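From: Efe Fashola
To: sterari-build list
Date: January 9, 2023
Subject: Re: Wrist cable and the kitchen counter tests

Morenike Usman wrote:

> Two questions before I copy your setup. Where do you run the camera
> cables? Mine go down the outside of the arm and they snag whenever
> joint 5 turns past the middle of its range. And are you still using
> the Filar fingers, or did you go back to the stock ones?
>
> Also, the log you posted stops at run 119. Is there more?

Morenike,

Cables first. Mine leave the wrist and go back along the underside of the upper link towards the elbow. I leave a loop of slack at the wrist, enough for the full turn of the last joint, and pull the rest fairly snug. Before I did it this way I had the same snagging as you. Try the whole range by hand with the brakes off before you tie anything down for good.

The strap on the lower column is just below the shoulder. Keep it on the casing and clear of the joint, and check it again after the first hour of running, as mine slipped a little when new.

Fingers: stock. The Filar pair gripped well but were too wide to go into a narrow cup, and that is most of what I do on the counter. I can post them to you if you want to try them on boxes.

The log does go on. It is at 1,137 runs now, but I changed the approach height in the middle and forgot to note the run number, so I would not compare the early part with the late part. I'll put the full file in the Onyeka folder this week with a note at the top.

Current settings, for what they're worth:

- approach from straight above, fingers pointing down
- gripper speed at the second lowest step
- 2 second pause before closing
- clear plastic only, no glass until the force limit is sorted out

Clear plastic is still the hard case for the depth camera. If anyone on the list has had better luck with the Wirkent filter, please send your values. I hope to have the force limit done by March.

Efe

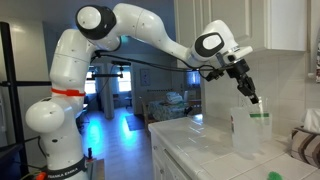 Arm over the counter, gripper down at the clear containers, cables under the upper link.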